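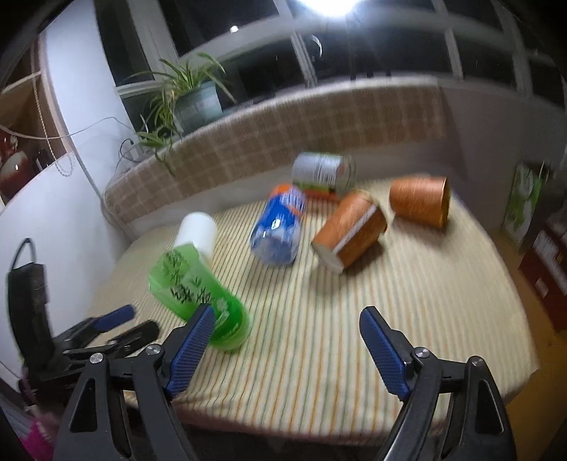
Containers on a bed, with the open hand gripper at the near side of the sheet.

Plornelden Household Tidying Set: Data Card

Summary

The Plornelden set is a collection of recorded demonstrations of ordinary tidying, made in lived-in rooms with hand-held grippers. It was assembled at Viretti to help answer a plain question: can a machine yet be trusted to clear up after people in their own homes? The present answer, on our evidence, is that it can do so for some objects on some surfaces, and that beds remain among the hardest.

The set contains 710 demonstrations. Of these, 565 are intended for training and the remaining 145 are held back for testing. Demonstrations were recorded in 44 rooms in the Plirnondale area, and no room in the test portion occurs in the training portion.

Tasks covered

- Picking up bottles, cans and cups from beds, sofas, tables and floors
- Standing a fallen container upright
- Placing items in a bin, tray or bag
- Straightening a cloth or sheet

The bed group accounts for 236 of the demonstrations and was the last to be completed, in August. It is the group about which we receive most enquiries.

Why beds are included

Most published trials of tidying machines take place on a firm table. A mattress gives way under a light touch, and a bottle lying on its side may roll towards the hand or away from it. Striped and patterned sheets add a further difficulty for any system that must find the outline of an object. Clear and translucent plastic is harder again, and paper cups can be crushed by a grip that a metal can would withstand.

The bed layouts therefore mix these materials. Items are laid at different angles, on their sides, and the person recording is asked to approach them as they would in daily life -- without first moving them into a convenient position.

Evening recordings are kept in the set. Dark windows reflect the room and its lamps, and a model trained only on daylight footage should not be assumed to cope with them.

Method

Each contributor received one hour of instruction. The gripper is closed by hand, and its camera travels with it, so the recorded view is close to the one a robot arm would have when fitted with the same fingers. Contributors were asked to leave furniture, plants and cables as they normally stand.

Results to date

A baseline policy was trained on the full training portion and run on a single arm. It dealt well with cans on tables. On beds it often closed too early, or pushed the item further into the bedding and then lost sight of it. Standing a bottle upright on a mattress was seldom achieved. We do not consider the baseline fit for use in an occupied home without a person present.

Known limits

- All rooms are in one district, and their furnishings are alike in many respects.
- Glass containers and open containers holding liquid were excluded.
- Force was not measured. Grip strength must be inferred from the opening of the jaws.
- Some demonstrations include a pause or a second attempt. These are marked in the notes column and have not been removed.

Permitted use

The set may be used for research and teaching. Users should not attempt to identify any household from its contents. Commercial use requires written agreement.

Maintenance

The set is maintained by Chaimae Benkirane. Corrections are welcome -- please quote the demonstration number and the room number.

Category: Robotics / Household tasks / Data cards

Related items

Plornelden: notes for contributors
Abdelaziz gripper: assembly and care
Plirnondale kitchen trials: data card
Marking second attempts: guidance for reviewers

Contact | Copyright Viretti | Back to top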